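"I don't believe the number, and I was in the room for most of it," says Leen Aoun, before I have found somewhere to put my coat.

The number is 503. It is how many breakfast attempts, out of 572, the Pruvov group counted as successes in the report it put out in July. Aoun ran trials for that report. She now works at Bronen, where her job is to take other people's robot results and try to get them again. So far she has not managed it with this one.

Pruvov's claim is simple enough. Show a two-armed robot enough meals being put together by a person steering its arms, and it will learn to do the job alone, even when the dishes have been moved. That last part is what got the report passed around.

"Moved how far, though?" Aoun says. "Moved by whom? You can read the thing twice and not find out." 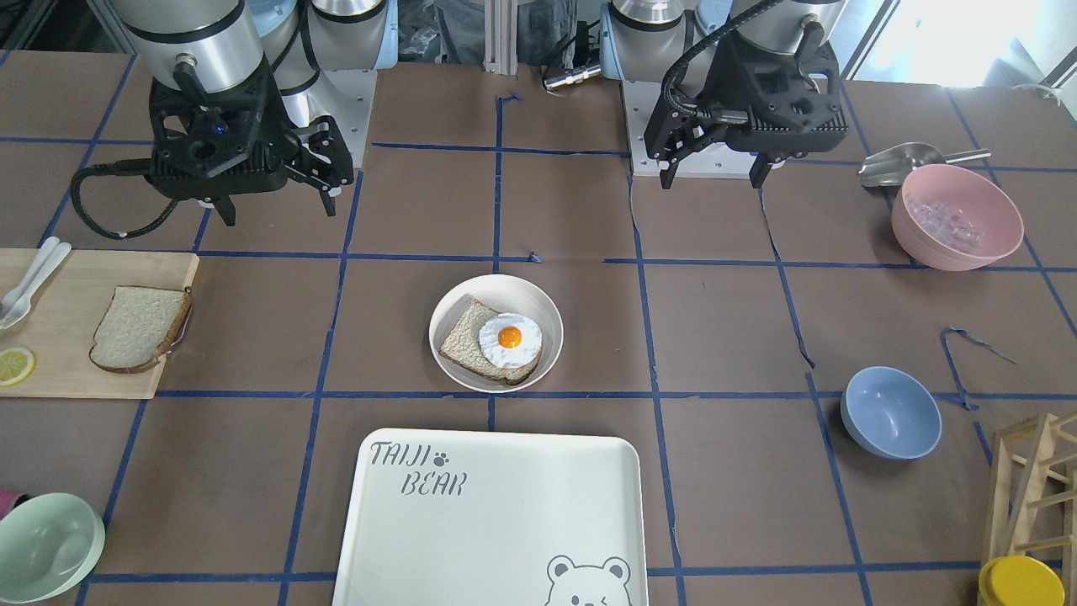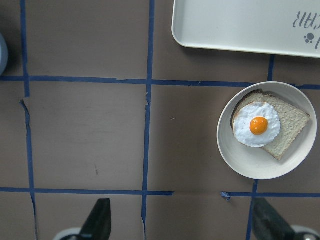
Scoring is what Aoun wants to talk about, and she talks about it for most of an hour. A trial passed if a judge, looking at the table at the end, agreed that the meal was "correctly assembled". There was one judge per trial and no written rule for what counted. Take the fried egg on its slice of bread. It sits over to one side of the slice in both views, and in the close one the white hangs past the edge. Is that correctly assembled? "I'd say yes, I'd eat it," she says. "Gearóid would say no. We were both judges."

Gearóid Breathnach, who is still with Pruvov, doesn't dispute this when I ring him. He says people make too much of it. "An egg on toast is an egg on toast. If it's on the floor you mark it down. There were very few where you'd stand there scratching your head."

How few? He doesn't know. Doubtful cases weren't marked as doubtful.

Then there is the tape. The grid was meant to fix where each dish started, so that "moved" would mean something like two squares to the left. Aoun says it was laid by hand and it wandered. "You'd have a bowl sitting right across a line. Which square is it in? Somebody wrote one down. I wrote one down, plenty of times." Breathnach's answer is that the robot doesn't read the grid, people do, and a bit of slop in the starting positions makes the test harder. He may be right about that – but it doesn't help anyone trying to repeat it.

I put all this to Duyên Bùi, who reviews this sort of work for Mac Giolla and had no part in the trials. She was milder than I expected. She thinks the method probably does something. What bothers her is that 542 of the trials used the same set of dishes, which leaves 30 for everything else. "You can't say much about new dishes from 30 goes," she says. "I'd have left that paragraph out."

Aoun has asked for the footage of the failures. She has been sent 5 clips. Breathnach says the rest will follow once they have been sorted, and he couldn't give me a month.

I asked her whether she would change her mind if her own runs at Bronen began to match. "Of course. I'd be delighted, I've spent long enough on it," she said. "But I'd want two judges, and I'd want them in separate rooms."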